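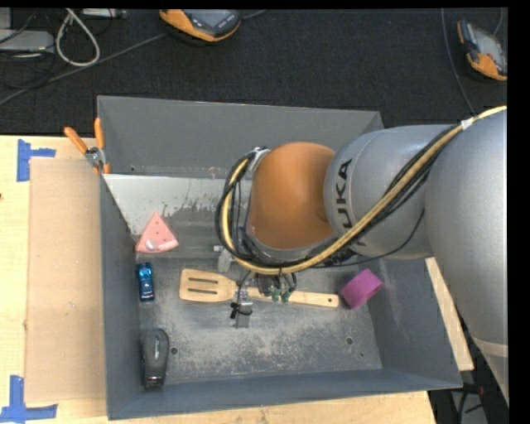 The ferry to Brerach left at seven and she was on the quay by half past six, with one bag and the tin of her mother's letters.

It was January and the ticket window was shut. A card in the glass said to pay on board. She stood by the wall with a man in a green coat and a woman who had a dog, and they all looked at the water without speaking. She had not been back to the island for 19 years.

The crossing took two hours. She drank a cup of tea and kept the tin on her knees. The letters had come from a cousin in Skiltcombe, who found them at the back of a wardrobe and posted them on with a short note. Most were about the weather and the price of feed. One was different. It said the house at Bralum should go to the girl, and that her brother was to be told. He never had been, as far as she knew. He had lived in the house all this time and mended the roof twice.

He met her off the boat. He was heavier than she remembered and had a stick.

"You'll want breakfast," he said.

They drove up the hill with the heater on. The school was closed now and the shop had been painted blue. He told her who had died. It was a long list and he gave it in order of the houses they passed.

In the kitchen he fried eggs and put out the good plates. The clock was the same one, and it was still wrong. She set the tin on the table next to the bread.

"What's that?" he said.

"Mum's letters. Her side of them."

He wiped his hands and sat down. He took the lid off and looked at the envelopes but didn't lift any out. The rain had started and a gutter was dripping somewhere over the back door.

"I read the one about the house," he said. "She showed me before she sent it."

She had a speech ready for this – she had worked on it all the way from the mainland – and now she couldn't find the start of it.

"You never said."

"No."

He put the lid back on and pushed the eggs towards her. Then he went out to see to the gutter, and after a while she put on his other coat and went to hold the ladder.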